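This site uses cookies to keep you signed in to the list archive. Accept | Settings

Re: [shortfilm-l] Projection format for the May program

Hi Haf,

Answers to your questions, in the order you asked them.

Haf Yorath wrote:
> We've got two finished shorts we'd like to put in for May,
> Kurkow (32 minutes) and a smaller one called Ansah. Does the
> hall still want a disc, or can we send files? Also, is there
> a cap on running time, and who pays for the licence on the
> music? Our composer is asking.

Files are fine. The disc player went out with the old projector and the hall runs everything off a laptop now. Send ProRes if you have it, otherwise a high-bitrate H.264. Please keep the sound to plain stereo. The centre speaker has been dead since winter and dialogue mixed to it goes missing.

The cap is 40 minutes for a single film, so Kurkow gets in. It would have to go after the interval, as the first half is already full with Praletti and the student reels. Ansah could run straight before it if you don't mind the two being back to back.

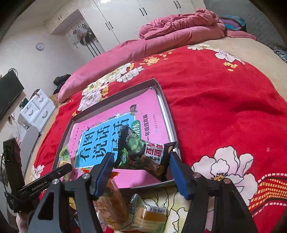 On the music, the hall's licence covers the screening itself. It doesn't cover putting the film online afterwards, so your composer should have something in writing with you for that. We used a one-page letter for Kornus and it did the job. I can send you a copy.

Other things you'll need to know:

- Entry is $3 at the door, and the films don't get a share of it.
- The print run for the program is 500, and I need a synopsis of 50 words or fewer for each title.
- If either film has flashing light, tell me so it can go in the listing.
- Colour looks a bit green on that screen. You're welcome to come at 4 p.m. on the day and check a few minutes of each.

The grant people have also asked whether any film in the program cost more than $2,000 to make. A yes or no for each is enough.

Sombat Chaimongkol

3 replies | 0 shares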